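December
by Ruairi Swanson

Night shift at Vuvstead, and the purple cup again.

Chettiar had left the note taped to the monitor. Purple cup, glove, the corn. Those were the ones it kept dropping, so those were the ones that had to go in tonight. More grabs. Always more grabs. Kirkegaard upstairs wanted the set closed before the holiday and Kirkegaard did not come down to look at bins.

Tess reset the counter. Coffee. Gloves off, hers, the other glove was in the bin and had been for so long that she thought of it as a sort of animal. She pulled the stool over and hit go.

Arm in. Down. Fingers on the foil. Up, and the foil stayed where it was.

Fail. She pressed the key. It went in the log next to all the other fails, because they counted too. Sharada Chettiar had explained this on the first night, talking fast, walking backwards down the hall. "You don't fix it. You don't help it. You just say what happened." Then she'd handed over the badge and gone to catch the bus to Skostlow.

So Tess said what happened. Success, fail, fail, fail, success. At home she'd started doing it to her own hands. Keys in the door, success. Egg, fail.

Go.

It went for the glove. Pinched the cuff, lifted, and the whole thing hung there like something asleep. Success. It let go and the glove flopped back down next to the tumbler and the yellow corn got shoved somewhere else, and that was good, that was what they wanted, a mess that was never the same mess twice. Four more on the glove. Then the rod in the crinkly wrapper, which it hated. You could not say hated. Chettiar had crossed that word out of the log once. She'd written "no contact" over the top in pen.

Go. 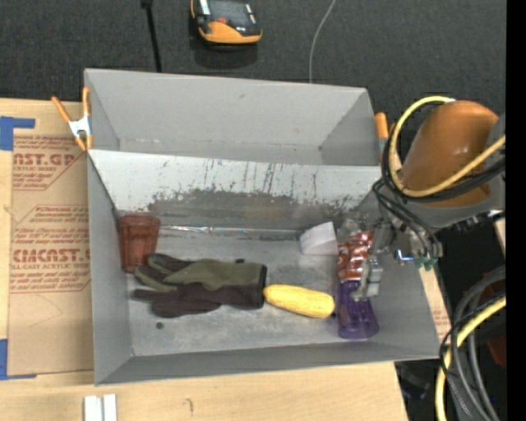

Photo: Bundier, bin camera

The arm came in over the right wall and slowed down. It never slowed there. Tess had her finger on the key already. Foil packet under it, purple cup lying on its side, one pale finger out over the plastic, and she waited for it to pick one.

"Come on," she said. You were'nt supposed to talk either, there was a mic somewhere.

She looked at the scratches on the divider while she waited. All those misses. Somebody before her had sat on this stool and keyed in half of those, and somebody before them. Fail, fail. All of it went down the wire to Bundier at the end of the shift and came back as a slightly different arm, and the new arm made new scratches. She'd asked once if it remembered the old ones. Chettiar said no. Then she said, well. Then the phone rang.

It took the cup.

Not well. By the rim, crooked, one finger in and one out. The cup came up an inch, tilted, showed her its open end. Purple light on the gray wall for a second. Tess didn't press anything. The rule was twelve seconds in the air or it didn't count, and she was counting under her breath, which was dumb, the computer did that.

Nine. Ten.

It slipped a little. Held.

Twelve.

She pressed success so hard the keybord slid. The arm put the cup down, or dropped it, it was hard to tell the two apart, and swung back out over the wall to wait for her.

3 a.m. by the wall clock. Nothing from upstairs, only the fans. She thought about writing something in the comments box. It thought about it first. Something like that. Chettiar would cross it out.

She typed: purple cup, rim grasp, held.

Then she reached in with her own hand, quick, before the light changed, and turned the cup around so it would be harder next time.

Go.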